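I have been meaning to write about beans for ages. Dried beans, I mean, the kind that sit at the back of the cupboard until September, when the evenings cool off and I remember how much I like a pot of something simmering while I putter around the house.

My grandmother soaked hers overnight in a big enamel bowl, and for years I did the same, mostly out of loyalty. Then we moved to Drelau, where the water is so hard that my first two pots stayed stubbornly chalky in the middle, even after a whole afternoon on the stove. A neighbor told me to salt the soaking water – I had always heard you must never do that! – and the next batch came out creamy all the way through.

These days I weigh out 300 grams, which feeds the two of us with enough left over for soup, and I get them going by lunchtime with an onion, a bay leaf and a good glug of oil. The skins split a little and I don't mind one bit.

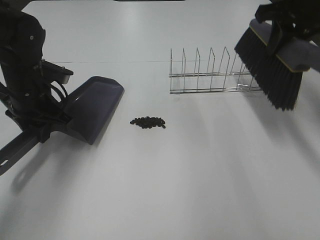 Dark beans
A small pile on a white tabletop, between a dustpan and a broom head held by two robot arms

Dark beans are my favorites, and they do like to be picked over before soaking. I spread mine out on the table in a thin layer and go through them slowly with the radio on, and it's one of the nicest ten minutes of my week. Next time I'll write up the soup, the one with the orange peel.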